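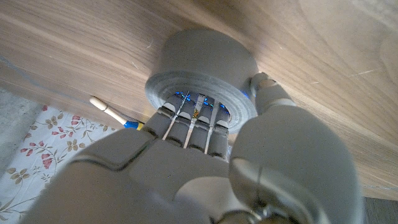
Natalie Yeoman thinks I've been basing my minis wrong this whole time, and after two evenings of reading her old posts I'm starting to wonder. She says glue the sand down first, prime after, and never the other way around. I've always primed first so I can get under the boots. What do the rest of you do?
Posted by ctibor_m, August, 9:40 pm

emilia.v wrote:
Sand first, every time! Primer locks it all in and you don't get grit in your dice tray all night. I did my whole Sturkura warband like that and they've survived two house moves (and my nephew).

Tatiana Kopecký wrote:
Gotta disagree. If you're painting 28mm infantry with long coats you can't get a brush in there once the base is built up. I paint the guys on corks, then base them dead last with dry pigment. Takes longer, sure – but the hems come out clean.

ctibor_m wrote:
See, coats are my whole problem. My Prunley riflemen are basically coats with hats on. What glue are you using at the end? Mine dries shiny and looks like they're standing in syrup.

Tatiana Kopecký wrote:
Plain white glue, thinned a bit, then matte varnish over everything. Four coats is too many, I found that out on my cavalry.

olga_t wrote:
Do whatever you want on the top but please paint the rims. I played a guy at Clirkomton with bare plastic rims on a gorgeous army and it drove me nuts.

emilia.v wrote:
Bare rims are fine, Oľga, we've been over this lol

olga_t wrote:
They are not fine.

Recent threads
Rusnák starter box – worth it for the terrain?
Order dice or cards for small games
Stripping old enamel paint
WTT: spare Prunley heads

Comments
pip411: Sand first. Coats be damned.
Natalie Yeoman: I did say light-colored sand, Ctibor. You left that part out.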